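Print this thread | E-mail this thread
Reading time: 3 min

Arm joint faults out when the arm reaches down for cloth

cableduck
Running a small tabletop arm at our shop in Plimville, picking soft items and dropping them in a basket. Since 31st August it goes limp partway through a pick. No warning, the joint just loses torque and the gripper drops onto the table. Log shows fault 1173 each time. It did 300 picks before the first one and now I can't get past 58. Motor is a DM-J4310-2EC.

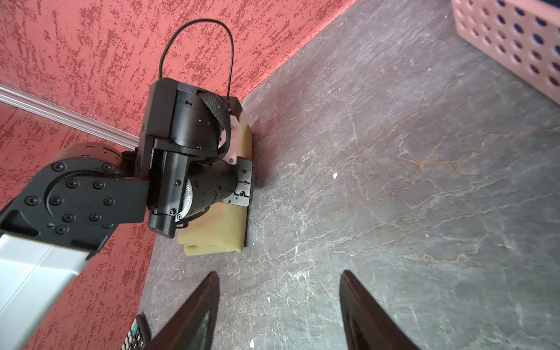 Motor and mounting plate, basket at upper right.

I've swapped the power supply already. No change.

irlow_bench
Is 1173 a motor code or something your controller makes up?

cableduck
Controller. Cloren software, it covers any lost reply from a joint.

mossgate
Then it's the cable. Thin cable standing up in an arch like that will work at the connector every time the arm moves. Tie it down and try again.

irlow_bench
Not convinced. I'd look at the foam under that plate first. If the base rocks, the joint fights it and pulls more current than it should. Bolt it down hard.

mossgate
High current would give him an overload, and he's getting a lost reply. Different thing.

irlow_bench
On Cloren they can show up the same. Ahmadpour's manual for the older controller says so.

cableduck
It is worst on the thin printed stuff. The fingers have to go right down to the table to get under an edge, and if the height is off by a hair they push on the slate.

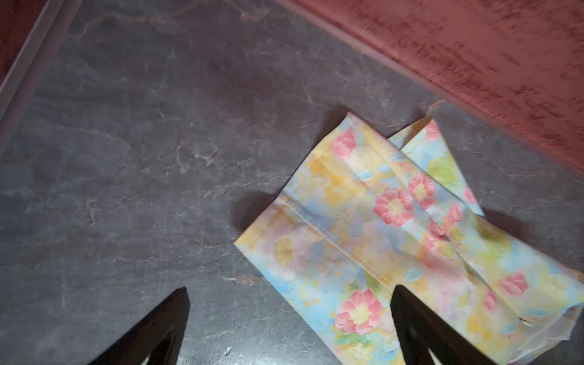 So I raised the pick height a little last night and got 1416 cycles before it dropped out – better, but it still dropped out. Cable is next.

mossgate
Whatever the cause, keep your hands out from under it while it's powered. A joint that lets go can come back on just as fast.

cableduck
Fair. Stop button is now on my side of the table. Will post after I redo the connector.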